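Walk-through checklist, Enwood shared room, second floor
Inspector: Ginevra Santoro
Copy to: Gualtiero Marchetti
October, started 2:00 p.m.

Last round's sheet came back with every box ticked and one comment ("fine"). I don't believe a room this busy gets a clean sheet, so I did it again from scratch.

**Floor and walkways**

- [ ] Cords kept out of walking paths. *No. A white cable loops across open floor to a power strip. Guido Bortolotti says people know to step over it. Visitors don't.*
- [ ] Power strips off the floor or against a wall. *No. Same strip. I was told this was fixed in the spring.*
- [ ] Plugs and spare cable tidied. *Partly. A small white tangle is still lying where the cable loops.*
- [x] Floor finish in good shape. *Passes, but it is dark and shiny and a spill would be hard to spot. The supplier, Direck, calls it slip resistant. I'd like to see that in writing.*
- [ ] Packing material cleared away. *Cardboard on the floor.*

**Small tables and carts**

- [ ] No open drinks near power. *There's a clear plastic cup on the small black table. I don't care whether it's empty. The strip is on the floor close by.*
- [ ] Nothing hanging over an edge. *The big white cylinder is on its side and overlaps the edge of the table. Lampshade or bin, I got two answers. Either way it needs a home.*
- [x] Loose items limited. *A book and a gold-colored disc. Not worth a write-up.*

**Seating and work tables**

- [x] Chairs steady. *Tried the ones that were free. Will take the rest on trust, reluctantly.*
- [ ] Bags kept off furniture. *White plastic bag draped on the left side of the room.*

**Paperwork**

- [ ] Outlet test on file. *Form 159 is signed by Samuele Rizzi but has no reading filled in. A signature isn't a test.*
- [x] Exit map posted. *Yes, 13 months old. Acceptable until the layout changes again.*

**Follow-up**

Guido to reroute the cable and move the strip. A cord cover from Traleo was offered as a fix; I've seen those curl up at the ends, so I would prefer the cable moved. Outlet test to be redone with numbers. I'll come back without notice, and "fine" won't be accepted as a comment. 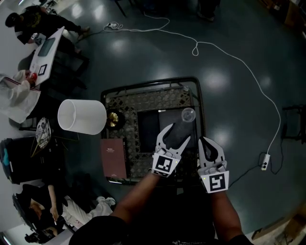
Small table, white cable and power strip. See Floor and walkways.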